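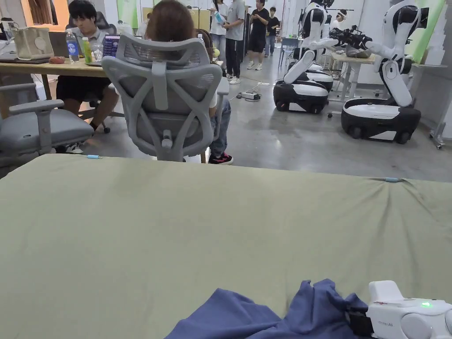
Figure 4. Cover sheet on the work surface, with clips at the far edge and a crumpled navy cloth.

Section 8. Setting Up the Cover Sheet and Folding Cloths

The Fludo cover sheet (part 824) gives you a soft, even surface for folding. Set it up before you take any cloths out of the bag.

1. Clear the work surface and wipe off dust and crumbs. Let it dry.

2. Lay the sheet over the surface with the hemmed side down. Let the extra fabric hang over the near edge.

3. Smooth the sheet from the middle outward with flat hands. Soft wrinkles are fine. Press out any ridge you can feel with your palm.

4. Clip the far edge, one clip toward the left and one toward the right. If there is spare fabric at a corner, gather it into a single fold and clip the fold.

Note: A small pucker next to a clip does not affect folding. If it spreads toward the middle, open the clip, ease the fabric back and clip again.

Caution: Do not pull the sheet tight against one clip. The clip can snap off and the hem may tear.

Folding a crumpled cloth

1. Place the cloth near the front edge of the sheet, within easy reach.

2. Pinch one raised fold and lift until a corner drops free.

3. Take hold of that corner, find the next one along the same side, and lay the cloth flat.

4. Fold in half, smooth, then fold in half again. Set the cloth aside with the folded edge facing you.

Note: Dark cloths show lint. Shake them out away from the sheet.

Care

Wash the sheet cold with similar colors and hang it to dry. Take off all clips first. Replacement clips are sold in packs of four by Saragih; see Section 9 for ordering.

Text for this section: Aksel Zoëga, Voledmont. Revised January.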